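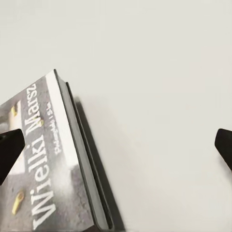
Birutė Lepik wrote:

I have been through the test import and the sort order is still wrong for anything with a diacritic in the title or the author heading. Lithuanian and Polish titles are filed after Z when the first letter carries a mark, and somewhere in the middle when it doesn't. The old card order at Butkienė was never like this. Is it the Cikik collation setting, or did Pimance strip something on the way out? Also, do we file by the language of the book or by the language of the catalogue? I can live with either, but the spine labels have to match whatever we choose, and I don't want to print them twice.

---

Two separate faults, and a policy question on top. Taking them in order.

The export from Pimance is fine. I opened the file in a hex editor and the characters are proper UTF-8, precomposed, with no byte order mark. What goes wrong is on the Cikik side. The import builds a sort key at load time and does not rebuild it when you change the collation afterwards. So if you loaded with the default and then switched to the Unicode order in the settings page, the display changes but the stored keys don't. Record 418 in your batch is a good test: look at the raw key, and if the first byte is above 7F you have the old one.

The fix is to run the key rebuild from the maintenance menu with everybody logged out. It will appear to hang at the indexing stage. Leave it alone. On the Butkienė server it should finish well within an evening, but take a backup first and put it on a different disk.

The second fault is the non-filing indicator. Cikik reads it as a count of bytes, and the standard has it as a count of characters. For English articles there is no difference. For a French title beginning with À la, where somebody has decided to skip the opening words, the count comes out one short and the key begins with a stray space. I have reported this. Until it is fixed, set the indicator to zero on those records and enter the filing form by hand in the variant title field. Polish and Lithuanian have no articles, so a title such as Wielki Marsz needs no indicator at all and files under W as it stands. If you find one with a non-zero value it has been copied from a neighbouring record.

On policy, I would file by the language of the catalogue. I know the argument for the other side. A Polish reader expects Ł after L as its own letter, and a Lithuanian reader expects Y to sit with I, and both will be annoyed. But we have one sequence on the shelves, and one sequence can't follow two alphabets. Use the root collation, no tailoring, and write it down on the inside cover of the procedures binder so we don't have this thread again next September.
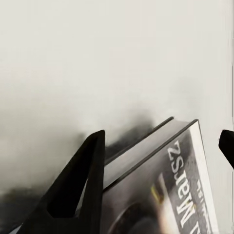
Material codes are the other thing that affects the labels, and I would settle them before you print anything. The import maps every record without a code to BK, so the non-book stock has gone into the book sequence and will come up on the book label template. That template assumes a spine you can wrap. It's all right for cloth or boards, but a plastic game case like the one above wants the narrow Gridano label, placed flat and kept off the hinge. I'd use code GM for those and leave VM for the films, even though the cases are shelved together. The codes can be changed in batch if you filter on the physical description field first – search on the singular and the plural, as we have never been consistent.

For the label text itself, three lines: code, class number, first three letters of the filing form. Keep the diacritics on the printed label. The Gridano driver handles them if the font is embedded, and drops them silently if it isn't, so print one test sheet with Š, Ž, Ł and É on it before committing a full roll. Upper case only. The template has a line limit of 256 characters, which you won't reach, but it also counts trailing spaces toward the line width and will shrink the type to fit them. Trim the fields before export.

One unresolved item. Record 531 has two title fields, one in each language, and both are marked as the main title. Cikik took the second. I can't tell from the record which is on the title page, so could you pull the copy and check? If the title page carries both, take the one that is printed first and move the other to parallel title.

I've left the draft collation file in the shared folder next to your import log. The comments in it are out of date and can be ignored.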